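June
By the Pelbridge Opera press office

PELBRIDGE OPERA OPENS ITS SEASON WITH A NEW STAGING OF "ZEVUDEO"

Pelbridge Opera is glad to announce that the comic opera Zevudeo will return to the Arklow Theater this fall, in a completely new staging. The work was last given in our city 52 years ago, and many of our listeners know it only from the overture.

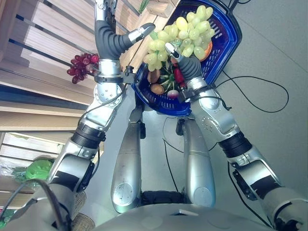
Blue shopping basket filled with produce.

The story takes place in one night, in the house of a rich merchant who wants to marry his daughter to the wrong man. The new production keeps the old text, but moves the second act from the garden to the kitchen. The score is played from the Zeman edition, which brings back 148 bars that were cut after the first performances.
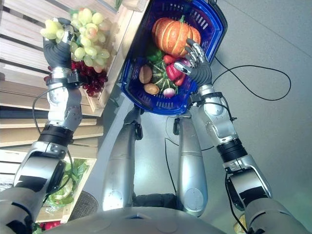
Pale green grapes in the hand, dark red grapes in the crate.

The orchestra will sit partly on the stage, so the singers can be heard well also in the soft passages. The chorus has been made larger for the finale of the first act. 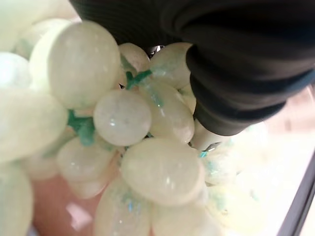 Because the Arklow Theater has only 526 seats, we advise our guests to book early. Over 2 hours of music are divided by one intermission. Evening performances start at 7:30 p.m., and the doors open one hour before. Students pay half of the price at all performances except the opening night.
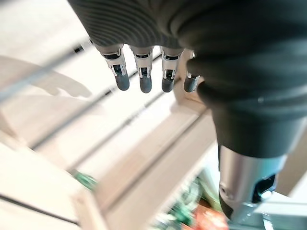 Robot hand above the pale beige shelving.

Surtitles will be shown in English. Press tickets can be requested from the press office until the end of August.

Contact: Pelbridge Opera Press Office | © Pelbridge Opera. All rights reserved. | Back to top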